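Apr 23, 2025
Bench notes, small side table, Prinden job

Merike wanted to know if we can use the green grid for the clear packaging or go back to plain gray. Started on that before lunch, got further than expected, writing it down before I forget.

Clear plastic on the green squares: hard to see. Really hard. The grid goes straight through it and you're left with faint edges, the white lines going a bit off underneath, and one bright glint at the corner. If the glint goes you've got almost nothing to find it by. Reached past one twice this morning.

Edmund says put a strip of tape on every clear piece. Don't want to, glue residue, and Prinden want them back clean. Paper slip underneath maybe. Try white first, then the dark card from the Pietrzak box.
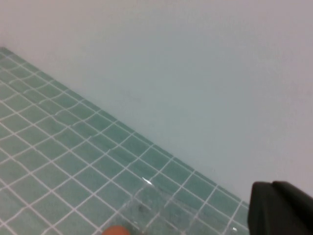 Surface and wall

Wall is fine, leave it. Off-white, nothing on it, no reason to hang a backdrop. A little cool in color but Sławomir can live with that.

Green is the part to sort out. Lines don't run true, they bend in the left half and again near the middle. Faint fold running across, lower-middle. Shows more than I thought it would becuase the pattern is so regular, any ripple and your eye goes right to it. On plain gray you'd never notice.

Also light patches where it shines. Not terrible. Would rather move the lamp than change the surface, but ask Aleksandra, she did the Zikari set in January and had the same shine problem I think.

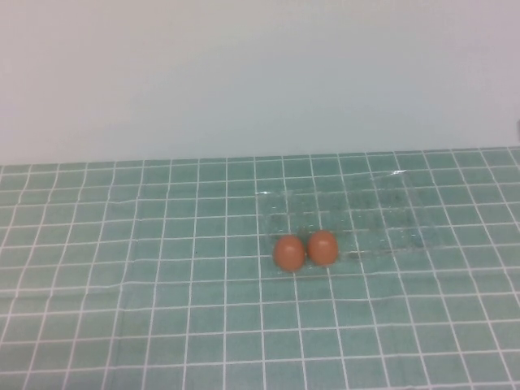 Green grid against the wall, ripples on the left.

To do
— smooth out left side, weight the corners overnight (NOT the iron)
— white slip vs dark card under clear pieces, same spot, same lamp
— 2 spare grids supposed to be in the Flitbridge crate, check they're the same green
— shelf label 487 is on the wrong bin agian, swap back
— tell Merike: green OK for anything with color, not decided for clear

Dewanti has the table after 3 tomorrow so the slip test has to be done in the morning. If the dark card wins I need more of it, only a couple of sheets left and one is bent.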